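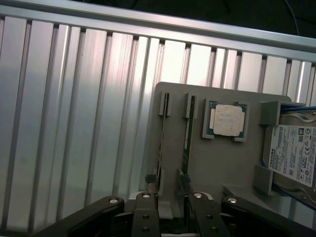
Flondari Repair Room: Bench and Parts Check, March
Checked by: Geetha Subramaniam
Copy to: Santosh Lodhi, Nawal Hajji

1. Loose parts kept in the gray board: OK
Memory on edge in its slots, processor in the square holder, hard disk in its bay. I'm so pleased with how everyone has taken to this, after the winter we had with things living in coffee mugs!

2. Processor label: NEEDS ATTENTION
The paper label is worn and I couldn't make out the print, even with my good glasses on. Nawal, would you look it up under tag 161 and write the model in the parts book?

3. Dust on stored parts: NEEDS ATTENTION
There's a bit of dark green fuzz down by the bottom of the memory sticks. Soft brush, please, and no canned air indoors (Birdie's asthma).

4. Metal panels behind the bench: FAIR
Smudges and streaks toward the lower left. A damp cloth on Friday will do.
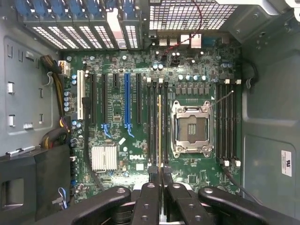 5. Dell tower, tag 246, CPU socket: OK
Socket is empty and the metal frame is closed over it, just as I like to find it. Please keep fingers and sleeves well away from those pins, dear hearts.

6. Expansion slots and blue latches: OK
No cards fitted. Press the latches gently when the time comes, they do get brittle with age.

7. Red wire near the rear vent: CHECK
Santosh, kindly find out where it goes and tuck it clear before the cover goes on.

8. Wrist straps: OK
Both tested before lunch.

Next check: Deepika Acharya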